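**Pumine cell planning licence, six months in**

We bought one seat of Pumine in June to help decide whether a small loading cell was worth putting in next year's budget. It cost us £317 for the half year, on a plan meant for sites with fewer than 30 staff. The job we wanted to test was moving metal rings from a tray to a machine.

Setting up took longer than the sales page suggests. Importing our bench drawings was fine, but the arm library is thin. The Andska arm was there already. The Fontana one had to be asked for, and support took nine days to add it.

The costing sheet is the best part. You put in the arm, gripper, trays, guarding and hours, and it gives a total you can hand to whoever signs things off. It left out delivery and electrical work, so I added those by hand. Cleteo, the package we tried before, had no costing at all. 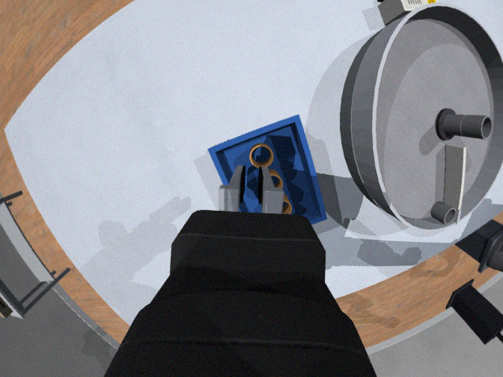
Run times are less useful. I would not put them in a budget without adding a good margin, and I settled on 30 per cent. Shadows and surfaces look decent, but contact between small parts is simplified, so I would still pay for a day's trial with a real gripper before ordering anything.

The manual is 194 pages and badly indexed. Exports go to spreadsheet without trouble.

Worth the money if you have a purchase to plan in the next year. For a one-off question, ask a supplier for a quote and save the fee. We have renewed for another six months, one seat only.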